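Project report: placing light containers into an open cup
Group members: Tudur Gwilliam, Khalil Qaisi, Nikola Bošković
Supervisor: Haris Krasniqi
Submitted 06/06/2020

1. Task

The Trandholm project asks each group to choose one pick-and-place task and take it from first test to repeatable run. Ours was to lower a filled plastic sphere into an upright paper cup. The sphere is smooth and curved, so the fingers touch it over a very small area, and its contents move when the arm changes speed.

2. Method

We wrote the control program on top of Onadier, the motion library used in the earlier coursework. A run has five stages: approach, grip, lift, carry and release. Positions were taught by hand in March and stored in a table, which Nikola kept under version control. No camera input is used. The cup therefore has to stand at its taught position, and we treat any offset as an operator error.

Grip force was set by trial. Low values let the sphere turn between the fingers during the carry. High values pressed it out downwards — the fingers were closing above its widest point. Lowering the grip point removed most of these faults, but it also reduced the clearance above the cup rim.

3. Results

We logged 1,067 runs in total. The first 300 were used for tuning and are left out of the comparison. Of the next 300, at the final settings, 290 ended with the sphere in the cup. The remaining ten were knocked cups or early drops, and the log does not separate the two.

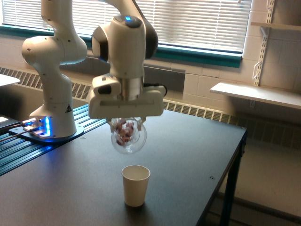

Carry speed had less effect than we expected. Release height mattered more. From a high release the cup tended to tip, and from a low one the fingers could catch the rim as they opened. Khalil added a short pause before release so that the contents could settle, and we kept it in the final program.

4. Remaining work

The log should record the type of failure. We would also repeat the test with an empty sphere, using the same taught positions, and compare the grip settings. The position table and the source code are in the group folder.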